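Notes on Demonstrating a Table-Clearing Task by Hand
Posted Jun 26, 2020
Filed under: Teaching by demonstration, Household tasks

The present entry continues the series on teaching manipulation tasks by direct demonstration. Previous entries addressed the remote-control station at Dromside, where an operator moves a pair of leader arms and the robot follows. This entry concerns the hand-held method, which I have used for most of my work since the spring and which I now recommend to colleagues who are starting a new household task.

The task under discussion is the return of chopsticks and spoons to a holder. It was proposed by Vivek Nishad during our planning call for the Futum project, on the grounds that thin objects are poorly represented in our existing demonstrations. I agreed to prepare the first set and to write down the procedure so that the Flesness group could repeat it.

Preparation

Before each session the tool is checked for free movement of the jaws, and the pads are wiped with a dry cloth. A worn pad should be replaced before recording begins. Chopsticks are narrow and smooth, and a worn pad allows them to roll at the moment of lifting. I lost most of one afternoon to this problem before I identified the cause.

Utensils are then placed on the table by dropping them from a low height. Operators have a strong tendency to arrange objects neatly, and neat arrangements produce demonstrations that do not transfer to a real kitchen. Mixed materials are preferred. Objects that do not belong to the task may remain on the table, and the operator is expected to work past them without comment or correction.

Performing the demonstration

The operator holds the tool in one hand and keeps the other hand out of view. The approach should be slow and continuous. I ask operators to pause for 2 seconds with the jaws open above the chosen object, and then to lower and close in a single motion. Hesitation after the descent has begun is the most frequent reason that I discard a recording.

A chopstick should be gripped across its length, with the jaws turned so that the pads meet its sides squarely. When the chopstick lies diagonally, the wrist must turn before the descent. Many new operators turn it during the descent, and the pad then pushes the chopstick away. Under remote control this error is less common, as the operator at the station tends to align everything first out of caution. The hand-held method is faster, and the speed invites the mistake.
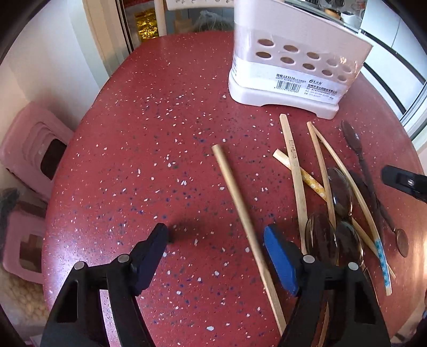 Jaws open over the table, with a bamboo chopstick lying between them beside the blue pad.

Objects lying apart from the pile are taken first. Once the pile itself is reached, the uppermost item is moved before anything beneath it. Spoons are gripped at the handle and never at the bowl.

Results to date

The first session yielded 40 demonstrations, of which I discarded 11. Most of the discarded recordings showed the wrist error described above. In the remainder the chopstick struck the rim of the holder and was released too early. I have kept the discarded recordings in a separate folder, as the Flesness group has expressed an interest in failed attempts.

A comparison with remote control on the same task is planned for September, when the Dromside station becomes available again. Mr. Nishad expects remote control to give the better insertions, and I expect the hand-held tool to give the better grasps. We have agreed to use the same utensils for both.

Readers who wish to receive the written procedure may request it through the contact page. The version currently on the Ngui shared drive is out of date and should not be used. It still instructs operators to grip spoons at the bowl.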